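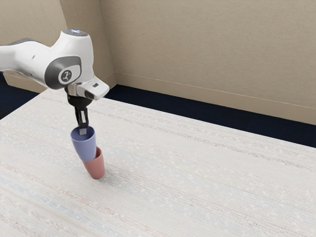

If you watch most of your television at night with the rest of the house asleep, the room matters as much as the set. A few changes at home will make a long series easier to follow, and most of them cost nothing.

Start with the seat. Measure from where your head rests to the screen. On a mid-size set, 305 cm is too far to read subtitles without leaning in. Move the couch before you think about buying a bigger TV.

Turn off motion smoothing. It is in the picture menu under a different name on every brand, and it makes drama look like a daytime soap. While you are in there, switch the picture mode from Vivid to Cinema or Movie and leave it alone for a week. It will look dim and yellow for the first two evenings.

Put one lamp behind the set or off to the side, never across from it. A warm bulb of 500 lumens or less is plenty. Dark scenes are easier to see with a little light on the wall than in a black room.

Dialogue too quiet? Pull the soundbar forward to the front edge of the shelf so the sound isn't bouncing off the wood. Then look for a speech or night setting. If the room has bare floors, a rug between the couch and the set will help more than turning up the volume.

Cloth helps with echo too. A heavy throw over the back of a leather couch, or lined curtains on the window facing the speakers, will take the ring out of voices.

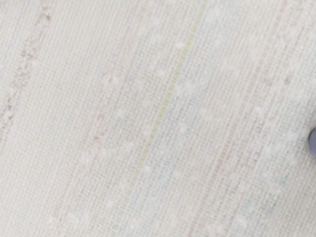
Pale woven fabric with faint colored stripes hides crumbs less well than a dark one.

Whatever throw you use, shake it outside after each movie night and wash it on its own the first time. Butter stains should get a drop of dish soap, worked in with a finger and left for ten minutes before the wash.

Dust the screen with a dry microfiber cloth. No glass cleaner. For fingerprints, dampen one corner of the cloth with plain water, wring it hard, and wipe with the set off and cool.

Remotes: pop the batteries out in September when the new shows start, wipe the contacts with a dry cotton swab, and put fresh ones in. Keep the spares in the same drawer as the remote.

If a show freezes at the same hour every night, move the router out of the cabinet and up onto an open shelf. Failing that, run a cable.

Related
How to hang curtains in a room with a TV
Getting popcorn grease out of upholstery
Hiding cables behind a wall-mounted set
Five snacks that don't crunch
When to replace a soundbar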